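Anchor pull tests, old slab, continued

Picked up where Eero left off. The slab is the one behind the shop, poured in March, no rebar in the top part as far as we know. All holes drilled with the new hammer drill and a Nakitz bit. The old bit was worn and I don't trust the holes we made with it.

First set was the Rivas sleeve anchors. Drilled 4 mm deeper than the anchor so dust has somewhere to go, then brush, blow, brush again. Two went in with light taps. The third stuck halfway and I had to drive it hard, which bent the thread at the top. Ran a die over it and the nut went on, but I left that one out of the results.

Tightened with the torque wrench. The first nut came up firm after a few turns. The second kept turning and the sleeve started to spin in the hole. Pulled it and found the hole almost a millimeter wide at the mouth. My fault, I let the drill wander at the start. Use the stand next time.

Second set, Ostden wedge anchors, same depth, same bit. All went in without trouble and none of them spun. They are harder to get out. Cut two off flush with the grinder and left them.

Pull rig: the gauge reads 2 low at the bottom of its range compared with Saimi's. Elsa says it did the same last year. I wrote the readings down as shown, so add it back before comparing with Kauko's sheet.
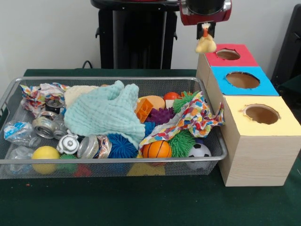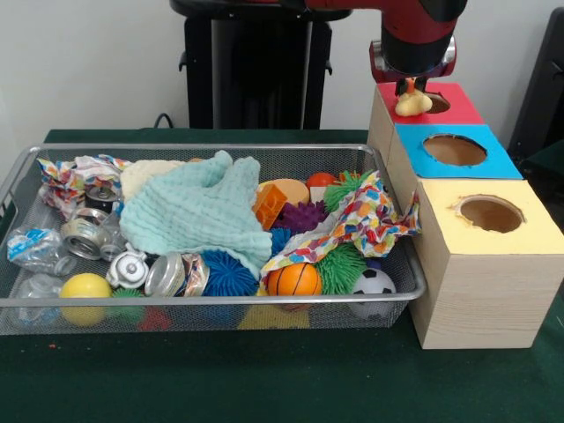
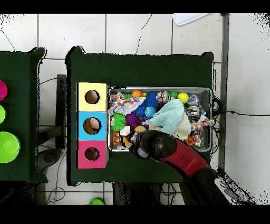 Ostden, workshop bench notes
November 21, 2024

Went back to the slab after lunch to check the nuts. One Rivas nut had lost some torque, the rest held. Retightened it and marked it with paint.

Still to do: repeat the Rivas set with the drill stand, 19 mm washers instead of the thin ones in the box. Neusa wants a row closer to the slab edge as well. I would keep that for last in case the edge breaks out. Need another Nakitz bit before then, and the blow pump has a split hose.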